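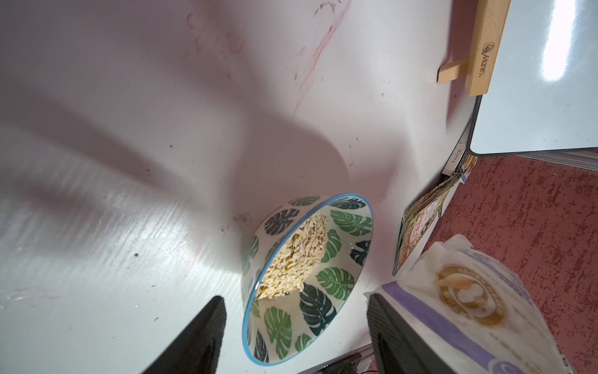 Bowl, dry noodles, two gripper fingers. Tonight's view from the wrist cam.

Jul 4, 2018

Yes, I am spending the holiday in the robotics club room. Yes, I can hear the fireworks. A few people asked how the noodle project is going, so this is a thread. It will be longer than it should be.

For anyone new: our club's summer project is an arm that makes a bowl of instant noodles. Dry block goes in the bowl, bowl goes to the water station, water goes in, bowl goes to a person. The proposal called this "an accessible first step toward assistive home robotics." I voted for it. I have been grumbling ever since, so take all of this with that in mind.

My first complaint is the word "makes." Look at what the arm is responsible for. A student opens the packet. A student boils the kettle. A student deals with the flavoring. The robot's share of the cooking is moving things a short distance, slowly. If my brother did that much in the kitchen we would not say he made dinner.

Fine, but moving a bowl is a real problem, people say. Agreed! It is! I wish we had called it that. "Summer project: moving a bowl." I would have put in the same hours and argued with fewer people.

So, the bowl. Green monstera leaves all over it inside and out, thin turquoise rim. I was against it. I wanted the plain gray one because I thought the leaf pattern would wreck the detector. I was wrong about that. The detector does better on the leaves than it ever did on the gray. Credit to Iveta Sokol, who picked it and who has been very decent about my being wrong.

What I would like to know is whether it has learned bowls or whether it has learned leaves. I put a notebook with a leafy cover on the table last week and it gave me a bowl with very high confidence. I wrote this in the log. The reply in the log was a thumbs up.

Numbers, for the people who like numbers. We have logged 193 attempts at the full carry, table to water station. 159 of those are marked "success." Sounds great. It went on the poster in that form.

I went back and read the notes on every one of the 159, which took me an evening I won't get back. In 57 of them somebody touched something. Nudged the bowl over a bit. Turned it. Held the table. One note says "helped it a little," no further information.

159 minus 57 is 102. 102 out of 193 is a bit over half. I would be perfectly happy to stand next to a poster that said a bit over half. It's a student project with a secondhand arm. A bit over half is respectable and I could defend it to anybody who walked up.

The counterargument, and I'll give it fairly: some of those touches came after the grasp and probably changed nothing. True. Then we need a column for that. We have a column for "vibes." I am not kidding, it's between "lighting" and "operator."

Okay, gripper talk. The fingers we use now are the flat black ones. They open wider than the bowl and come down one on each side of it, which I like, because I can see from the wrist view whether we're lined up before anything closes. The old pair had to pinch the rim and I never trusted them on anything ceramic.

The closing is where I lose faith. Ceramic glaze is slippery and a bowl gets narrower toward the bottom, so two flat fingers are squeezing something that would like to slide. Clidel (our control code, named at 2 a.m. by people who have since graduated) deals with this by squeezing harder. That's the whole strategy. There is a constant in there called ENOUGH.

I asked what ENOUGH was based on. It was based on the gray bowl.

We do have grip pads. Fasteck sells a soft stick-on kind and we ordered a sheet, and then we spent a whole meeting on whether using them would count as "solving it in hardware." As if that were cheating. A hand has skin on it. Put the pads on.

Somebody in my mentions wants to know about Dutik. Dutik is the planner the other half of the club is writing, and it is supposed to replace the waypoints we typed in by hand. I have seen the demo. In the demo the arm went from A to B. The hand-typed waypoints also go from A to B. I'm told the difference will show up when there are obstacles. I look forward to the obstacles.

To be fair to Dutik, there's no shortage of obstacles on hand. We have a whiteboard right at the corner of the table, a stack of magazines on the other side of it, and crumbs. There are reddish marker or pen smudges on the tabletop too. I'd like us to leave every bit of it where it is, and I've said so at two meetings now.

My reasoning: before every recorded run we wipe everything down and make it look like a lab. Then we write "home robotics" at the top of the page. Whose home? The table in tonight's picture is a lot closer to my kitchen than the table in our video is.

Also the lighting. This tabletop is shiny white and the overhead light bounces off anything glossy, and then the arm throws a big soft shadow over its own work. For a month the depth readings were "mysteriously" worse in the evening. I suggested it might be the light. We formed a theory about the camera cable instead and replaced the camera cable. It is a very nice cable.

The noodles themselves: people assume the dry block is the easy part. It's stiff, it's light, it's roughly a rectangle, what could go wrong. Well, it leans. It almost never lies flat in a round bowl, it rests up against the wall. Pour from directly above and the water may or may not land on it, depending on which wall it picked.

The proposal has one sentence on this. "Water is then dispensed over the noodles." I think about that sentence a lot.

Someone suggested we just use round noodle blocks. I have no objection to round noodle blocks. I do object to putting "handles a variety of household foods" on the same slide.

Let me say something nice, since I've had a message asking whether I hate the club. I don't. I have learned more from this bowl than from the whole semester of controls. I now know what friction is in a way I did not know it in the exam. The first-years can read a joint log and tell you which motor is unhappy. That is worth the room and the budget on its own.

And the first time I saw the thing lift that bowl and carry it level with no hands anywhere near it, I yelled. I did. There's audio of it and no, I won't be posting it.

I just don't want us to get so used to saying it works that we stop checking. The Gowda showcase is in November and the form asks for a "reliability figure." One box, one number. If we put 159 over 193 in that box, a judge is going to ask what a success is, and whoever's standing there is going to have to say "well." I have a feeling it's going to be me.

So here's what I've proposed, and it's pinned in the club channel if you want to go argue with it:

Hands off means hands off. If anyone touches the bowl, the table or the arm between start and stop, it gets logged as assisted. Not a failure, its own thing.

Plain bowl and leaf bowl, same number of runs each. If it only works on leaves I'd like to find out before November.

Leave the crumbs.

Delete the vibes column. (This one is losing the vote.)

Replies so far: Iveta is for all of it except the last one. Two people think I'm trying to make our numbers look bad. One person asked if the dry block in the bowl is still good to eat. It's been handled by half the club and it sat out on a table I have just described to you in detail. Please don't.

Somebody else asks why not just buy a cup of noodles and skip the bowl. Because a cup is tall and light and tips over if you look at it wrong, and we tried that last fall, and I don't want to talk about the carpet.

Going to run a few with the pads on before I lock up. I'm writing down every one of them, including the ugly ones, and I'll add the count to this thread tomorrow if I remember.

Edit to the ENOUGH post, three of you have now asked: it's 0.8. No, I don't know the units either.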